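Darkia Printed Wall Hook, Fish

Home > Wall and Door > Adhesive Hooks > Printed

Item 134
Sold in packs of 4
In stock, ships from our Dredeck warehouse

Small square adhesive hook with rounded corners. The pad is bright blue with a pink cartoon fish on it, and the metal hook comes out through the middle. It sticks to a smooth wall without drilling and comes off again when you warm it up and peel it.

We sell a lot of these for children's rooms and bathrooms, which is what the fish was drawn for, but a good share of our orders come from people who want something off the table and up on the wall. Power strips are the usual one. Most strips have a slot or a loop at one end, and the hook is thin enough to go through nearly all of them. Hung that way the strip stays upright with the sockets facing you, the indicator light is easy to see, and you get the back of the table clear again.

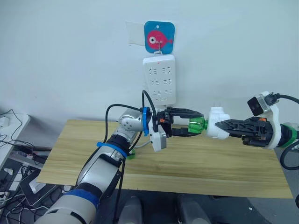 Linnea Ekström: Bought a pack for the sewing room in October and used one for the power strip behind my machine. My first one came down overnight. I had put it on the same afternoon I painted, so I blame myself. The second one went up a month later on the same wall and it has not moved. I would like to see a slightly longer hook, because my strip has a thick rim around the slot and I had to wiggle it to get it over. Other than that no complaints, and my granddaughter has named the fish.

Reply from the shop: Thank you, Linnea. Fresh paint is the most common reason for a hook coming down. Please leave new paint for four weeks before sticking anything to it. If your strip has a thick rim, look at the Darkia Deep Hook, which comes on a plain white pad.

Specifications

Pad: square, rounded corners, 54 mm on each side
Hook: metal, fixed, centered on the pad
Print: pink fish on blue
Load: up to 5 lb on a smooth wall, hung straight down
Adhesive: clear, full back of the pad, single use
Indoor use only

What it sticks to

Painted drywall with a smooth finish, glazed tile, glass, sealed wood, painted metal and most hard plastics. It does not hold on brick, bare plaster, textured paint, vinyl wallpaper or anything that rubs off chalky on your finger. If you run your hand over the wall and feel grain or bumps, use a screw hook.

Old tape is a problem too. If there is a strip of film or tape on the wall already, either take it off and clean the wall where it was, or put the hook well to one side of it. A pad that sits half on tape is only held by the tape.

Putting it up

Wipe the spot with rubbing alcohol and let it dry. Do not use glass cleaner or a kitchen spray. Peel the liner off the back of the pad, line up the top edge and press the middle first, then work out toward the corners with your thumb. Hold it firmly for thirty seconds. Leave it overnight before you hang anything on it.

The pad can't be moved once it is pressed down. If you are fussy about the fish being level, make a light pencil mark along the top edge before you peel the liner.

Hanging a power strip

Weigh the strip with the plugs and cords that will be in it. The strip on its own is usually well under the limit, and it is the chargers and the pull of the cords that add up. Large plug-in adapters should go in the lowest sockets. Leave slack in every cord so that it hangs in a loose loop below the strip. A cord that is stretched tight across the table will pull the hook sideways each time someone leans on it, and the load figure above is for a straight downward pull only.

Set the height so that you can reach the switch while seated, if your strip has one. Check the maker's instructions for the strip as well. A few models are meant to be screwed down at both ends and should not be hung from one.

Do not hang a strip over a sink, over a stove or anywhere it can get splashed.

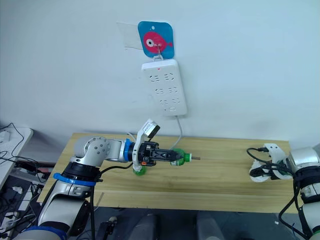
Fish hook holding a white six-socket power strip, above a pale wood table.

Taking it down

Remove whatever is on the hook. Warm the pad with a hair dryer for a minute, lift one corner with a fingernail or a plastic card, and pull slowly, keeping the pad close to the wall. Any adhesive left behind rolls off with a thumb. The hook can't be used again after this. On older paint there is always a chance that a little comes away with it, so try one in a corner first if the wall matters to you.

Cleaning

Damp cloth. The print is under a clear layer and won't wash off, but scouring pads will scratch it.

Common questions

Can I buy a single one?
No, only the pack. All the hooks in the pack have the same print.

Is there a version with the fish facing the other way?
No. There is only one drawing.

Will it hold a bath towel?
A dry one, yes. A large wet towel can go over the limit. Hand towels are fine.

Can I use two hooks for one heavy strip?
We don't recommend it. The weight hardly ever divides evenly, and when one goes the other follows.

Does the power strip come with it?
No. The strip, the table and the other things shown are not included. We don't stock power strips.

Also in this range

Darkia Printed Wall Hook, Sailboat
Darkia Deep Hook, plain white
Gandham Cord Clips, clear
Nyberg Door Hook, over-the-door, painted steel

Returns

Unopened packs can come back to us within 54 days. Opened packs can't be returned, but if a hook fails on a wall from the list above, write to Jessie Pollock at the order desk with your order number and a picture of the wall, and we will send a new pack.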